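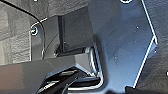 Where can Visska House tenants keep clothes that don't fit in their rooms?

In the shared wardrobe room on the first floor, next to the laundry. It opens to all tenants in May, and a space can be reserved at the front desk.

The room has been closed since last fall, when a leaking pipe damaged the floor and most of the old clothes racks. Brustton Housing, which runs the building in Jikthorpe, decided against buying new racks and has put in closed wardrobes instead. Tenants had complained for years about dust on the open racks, and about coats going home with the wrong person.

Each tenant who signs up gets one half of a wardrobe for up to 20 weeks. There is no charge for the first term. After that the price will depend on how many people use the room, and Brustton says it will post the rate in the lobby before anyone is billed.

The wardrobes are plain white, with two doors, a shelf at mid-height and a compartment underneath. Coats and anything long should go on the hooks in the upper part. Bottles are allowed in the lower compartment as long as the caps are tight, a point that came up more than once at the tenants' meeting - under the old rules, detergent and fabric softener had to stay in the laundry. 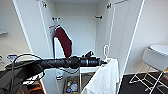

Shoes are a different matter. They have to be clean and bagged before they go in, and work boots have to stay in the entry hall, where there is already a rack for them. Food is not allowed anywhere in the room. Neither are paint, fuel or anything else with a warning label for fire.

Brustton is also asking people to leave the doors open for a few minutes when they put away something that has just been washed. The room has a vent fan, but it runs on a timer and does not come on at night.

Knitwear can be hung up or put in a bin on the floor of the wardrobe. Tenants bring their own bins, and the name and room number should be on the front where staff can read it without moving anything.
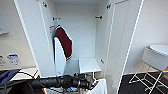
Labels and lost items

Staff found almost 1000 unclaimed pieces of clothing when they emptied the room after the leak. Most had no name on them. Some had been there since before the current front desk was set up, and several winter coats still had dry-cleaning tickets from a shop that has closed.

A notice went up in the lobby, and people had a month to come and look. What was left went to the Huet thrift store on the other side of the river. Children's clothes were kept back for the next swap table.

From now on, anything left past the end of a reservation will be moved to the office and held for 2 months. The desk will send one text message and one letter.

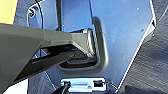 Tenants should still keep passports, cash and jewelry in their own rooms. Brustton says its insurance covers water damage to clothing in the room but does not cover valuables, and it will not make exceptions. Not everything in the room is white, either. There is blue-painted metal as well, including a panel with a rectangular recess that has rounded corners and a thick raised rim in the same color. Stickers and tape should stay off the painted surfaces. Name cards can be picked up at the desk.

Opening hours will be 7 a.m. to 10 p.m., the same as the laundry. Reservations are first come, first served, with a limit of one half-wardrobe per apartment until everyone who asked has a space. Larger households can put their names on a second list.

The sign-up sheet is at the front desk now. Tenants who had items on the old racks need to sign up again, as the earlier list was thrown out with the wet paperwork.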